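Concealed hinge

The concealed hinge (also called a cup hinge or European hinge) is the one hiding inside most kitchen and office cupboards, and I'll admit it's my favorite piece of hardware in the whole wiki! It has three bits: a round cup that sinks into the back of the door, an arm, and a mounting plate that screws to the inside wall of the cabinet. Shut the door and you can't see any of it from the front.

Sizes
The one you'll run into most has a cup 35 mm across, and you drill that hole with a Forstner bit (go slow, thin doors split out the front more easily than you'd think). Small doors sometimes take a 26 mm cup. The plate holes usually follow the 32 mm system, where holes run up the cabinet side 32 mm apart. 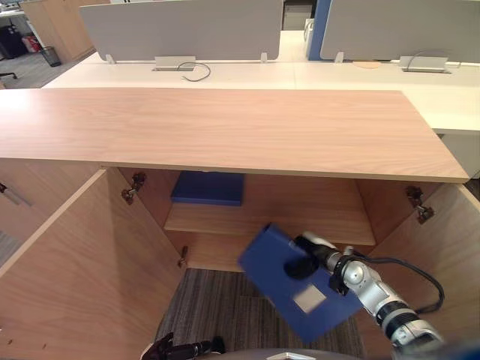
Cabinet with both doors open and hinges showing.

Overlay
Full overlay doors cover the whole edge of the cabinet side. Half overlay doors share one panel with a neighbor, and inset doors sit inside the opening. Each wants a different arm, and I've bought the wrong one more than once – measure first!

Adjusting
Most have a screw for side to side and another for depth. Height is often done at the plate. Danica Zupan, who edits the drawer pages here, likes a quarter turn at a time, and I've come around to her way. If a door sags, check the plate screws before touching anything else.

See also
Butt hinge
Piano hinge
Shelf pin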